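Gasser cell back in service after finger change

The two-arm packing cell at Gasser resumed work on Thu 24 December after 11 days on reduced duty. Wear on the finger tips had let thin film slip when the cell handled vacuum storage bags. Elfriede Schwaiger, who maintains the cell, replaced both tip sets and reset the closing force to 90 per cent of its former value.

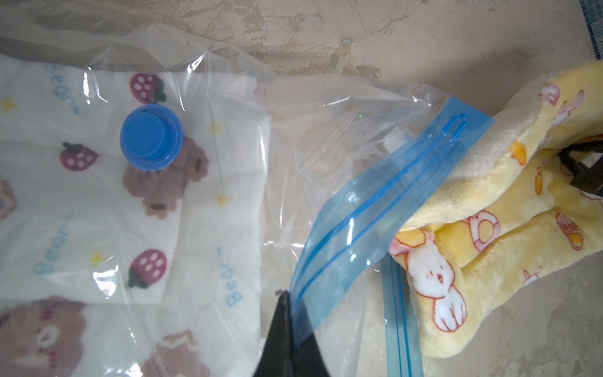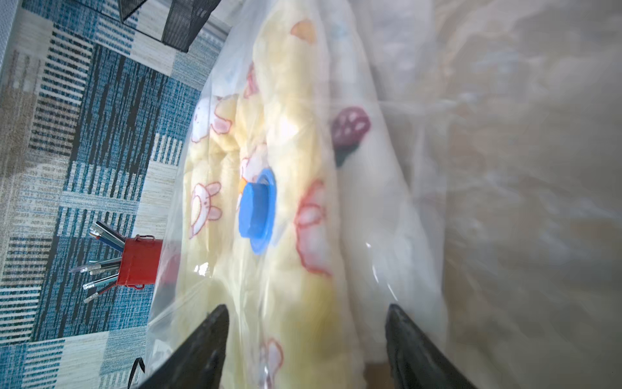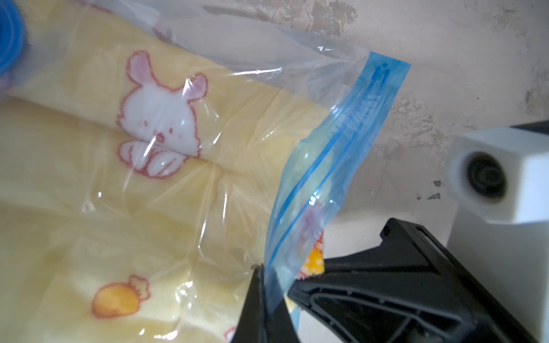

Bag handling at the Gasser cell: black gripper fingers and clear vacuum bags with printed blankets.

Wrist camera alignment was checked on each arm and one mounting screw retightened. Tips will now be inspected every 3,000 cycles, and the log kept with the spares from Wemer. A second cell, at Metau, is due for the same change. Its closing force will be set separately, as the arms there carry an older controller.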